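Ticket: Left gripper marker drops out at the near edge of the table
Product: Usano hand-held gripper pair, head camera, Priver tracking software
Opened: March 2022
Status: Open, workaround in place

What we're trying to do

We're comparing the Usano pair against our older Buthelezi set for two-handed pick and hold. The Usanos are a joy to use so far! They're light, the long jaw gets under things the Buthelezi fingers just push away, and everybody who tries them wants another turn. So I really want to get this one thing sorted out.

Problem

Priver loses the left marker cube for a moment when both hands come together close to the body. The right cube holds fine. In a batch of 20 pick-and-holds with soft items, the left pose jumped in 19 of them. The Buthelezi set gave us 2 jumps on the same routine.

Settings at the time

Exposure on auto, marker map freshly loaded, pose timeout 500 ms. Firmware is whatever shipped in the box (we haven't updated yet, see step 4).

Steps tried

1. Restarted Priver and reloaded the marker map. No change.

2. Swapped soft items for a hard plastic cup. Slightly better, but the jumps are still there, so I don't think the squish is to blame.

3. Repeated the hold at the near corner of the yellow table with the white plush, left jaw tip on one side of it and the right gripper pressed against the other. The cubes sit quite differently in this pose. The left one is beside the gripper and shows two faces, one of them narrow, while the right one is up on top, tilted, with three faces toward the camera. My money is on that narrow face.
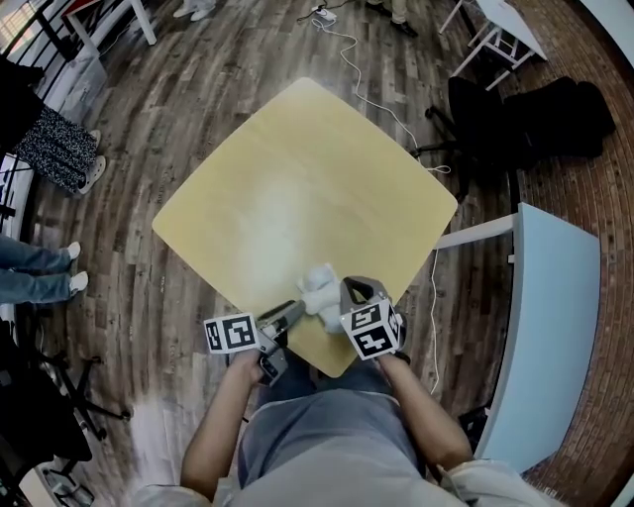 4. Updated the firmware on both grippers. Went smoothly, and the jaw readout feels snappier (nice!), but the left pose still jumps.

5. Locked the exposure a notch darker, thinking of the shine on the tabletop. The jumps got shorter. Not gone.

6. Turned the left wrist outward before closing. Jumps nearly vanish, but it's an awkward way to hold anything for long.

Workaround

Steps 5 and 6 together. Good enough to keep the comparison going.

Questions for Sudora support

Is there a bracket that puts the left cube on top, like the right one? If we print our own, does the marker map need a full recalibration or only a new offset? And can Priver log which faces it used for each pose? That would be a huge help.

Logs from steps 3 and 5 are attached.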